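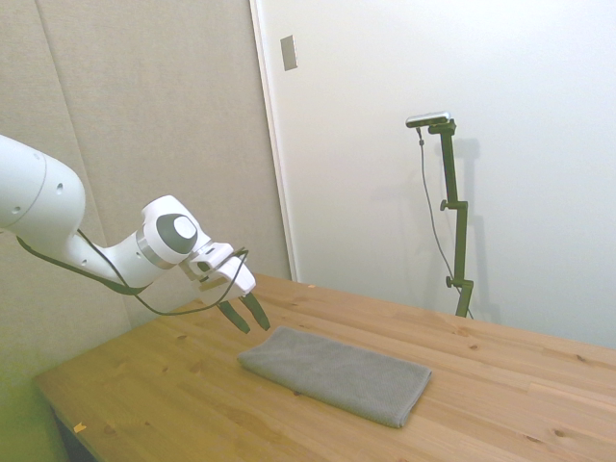
White arm over a light wooden table, gripper open.

Esby Film Library: Frequently Asked Questions

Last updated 10 February 2023

Esby is a streaming service for feature films in several languages, with original soundtracks, dubbed versions and subtitles. The answers on this page apply to the website and to the TV and phone apps. Terms for cinema bookings are on a separate page.

General

What is in the library?

Feature films, a small number of short films, and recorded stage productions. Television series are not carried. Titles are licensed for fixed periods, so the list changes at the start of most months. The last day of availability is shown on the title page under "Details."

Which catalogs are included?

The base plan covers the Esby catalog and the Grinine catalog. The Stasiv catalog, mostly restored prints of older dramas and musicals, is an add-on. Adding or removing it does not affect your watchlist. Titles you can no longer play stay on the list in gray.

Why do two versions of the same film have different running times?

Usually one of three things is going on. The film was transferred at a different frame rate, the theatrical cut and a later cut are both licensed, or the intermission card and overture have been kept in one version. The version name is printed below the title. Where no version name is given, the film is the theatrical cut in the country of first release.

Is a film on the service at the same time as in theaters?

Sometimes. New releases with a same-day license are marked "Now in theaters" and are rented separately. Most new titles arrive after the theatrical run ends. We do not publish a date until the distributor has confirmed it in writing, and support staff cannot give estimates.

Accounts and plans

How many screens can I use?

Two at once on the base plan. A third stream will stop the one that has been running longest, after a warning on that screen. Downloads that are already complete do not count as streams.

Do I need a separate account for the Welora app?

No. Welora is the player used on most TV sets and it accepts the same sign-in. If the app shows a code, enter it on the account page in a browser. Codes expire after ten minutes. A new one can be requested from the same screen.

How do I cancel?

Open Account, then Plan, then Cancel. Access continues until the end of the paid period. Rentals bought before the cancellation can still be played until their own time limits run out. Profiles and watch history are kept in case you return, and can be deleted from the Privacy tab.

Rentals

How long does a rental last?

You have 30 days to start a rented film and 48 hours to finish it after pressing Play. Pausing does not stop the clock. A trailer or a preview does not start it.

Can I get a refund on a rental?

Yes, if the film has not been started, or if a fault on our side kept it from playing. Requests made through the order page are usually handled faster than those sent by email. Not liking the film is not grounds for a refund.

Languages and subtitles

How do I tell a dub from the original?

The audio menu lists the original language first, followed by the word "original." Dubbed tracks are listed by language only. Some films were shot in two languages with the same cast — in those cases both tracks are marked as original, and the two versions may contain different takes.

Why are the songs not subtitled?

Song lyrics are licensed separately from dialogue in many territories. Where we hold the rights, the subtitle menu has an extra entry, "Dialogue and songs." If the entry is missing, we do not hold them. Burned-in lyric subtitles on older prints cannot be turned off.

The actor's voice sounds different from other films. Is the track wrong?

Probably not. Many performers are voiced by someone else when they work outside their first language. Voice credits are listed on the title page where the producer has supplied them. If the voice does not match the selected language at all, report it using the flag icon and include the time at which the problem begins.

Ratings and reviews

Where does the score come from?

From account holders who have played at least half of the film. A score appears only when a title has 100 ratings. Before that, the space next to the star is blank. Critics' scores are not mixed in.

Why was my review removed?

The most common reasons are spoilers without the spoiler tag, remarks on a performer's private life or appearance, and text copied from another site. Reviews posted before a film's release are held until release day. Removed reviews can be edited and sent again once.

Is there a length limit?

There is a minimum of 38 characters. The maximum is long enough that few people reach it.

Watchlists

How many films can a watchlist hold?

599 per profile. When the list is full, the Add button is replaced by a link to the list manager. Films that have left the service still count toward the limit until they are removed.

Can I sort by actor?

Yes, on the website. Choose Sort, then Lead Cast. Only the first credited performer is used, so a film in which the actor has a guest role or a cameo will be filed under someone else. To find those, use search with the "All credits" box checked. The TV apps sort by title and date added only.

Playback

The picture has black bars on the sides. Can I fill the screen?

Films are shown in their original shape. Older titles are narrower than a modern TV. The zoom setting on your TV will fill the screen, but it cuts the top and bottom of the picture and may hide subtitles.

The sound is behind the picture. What should I check?

Start with the soundbar or receiver. Most have an audio delay setting, and it should be at zero. Then close the app fully and open it again. If the delay occurs in one film only, report it with the flag icon — it is likely to be a fault in our file.

Can I change the quality of a download?

Before downloading, yes. The setting is under Downloads, then Quality. It does not apply to films already on the device. Delete the file and download it again at the new setting.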